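Household manipulation (robotics)

By Rosalind Ambrose
Updated May

Household manipulation is the branch of robotics concerned with chores such as clearing counters, loading dishes and closing containers. Most systems pair a jointed arm with a two-finger gripper and a policy trained on recorded human control. Reliability remains below that of factory automation, where parts arrive in known positions.

Lidded containers are a common test item. Clear glass is hard for depth sensors to read, and a snap-lock lid must be gripped at a thin edge and kept level with the base before it is pressed shut.

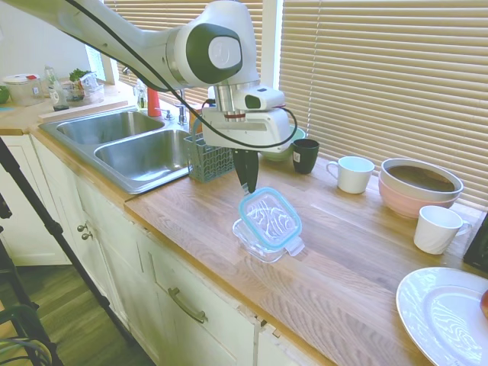 A two-finger gripper holding the lid of a glass food-storage container at an angle above its base.

The Rastness trials, run by Dexter Kasprzak, scored 1,000 attempts at 20 kitchen tasks. Wiping and simple pick-and-place scored highest. Lid closing succeeded in 40 percent of attempts, and most failures came at the latches. Shop-floor versions of the same tasks, with fixtures to hold the base, scored higher.

No general-purpose home unit was in regular sale when the results were published.

4 comments | 20 shares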